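# How to run a robot demo in a simulated kitchen (open day notes)

I've now done this for two open days at Flovar, and Horațiu Tudose asked me to write it down before May, so here goes! We show the arm in simulation, on the big screen, and people get to drive it.

**Before the doors open**

1. Start Voicu (our simulator) and load the kitchen. Let it sit until the fan calms down.
2. Set the step limit to 2,000. The default is 584, and visitors get cut off just when they're having fun.
3. Put the arm in its start pose and save it under a short name. You'll be typing that name all day — trust me on this one.

**When people come in**

Skip the slides. I talk for a minute, tops, then hand the controller to whoever is standing closest (kids usually get there first). Ask them to point the gripper at the microwave before they try anything clever.

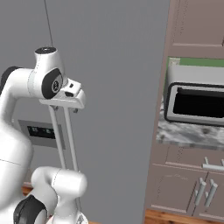 Let them wander a bit, even if they end up facing a wall. Once they've got the feel of it, turn the speed down to half and ask for one slow move toward the counter. Somebody will always want to open a cabinet! Fine, but save your pose first.

If the arm gets tangled up, reload the pose and carry on. Restarting the whole thing takes ages and you'll lose your crowd.

**Packing up**

Copy the logs to the Uma folder, then close Voicu. Last time I did it the other way round and had to dig them out of a temp folder with my coat already on.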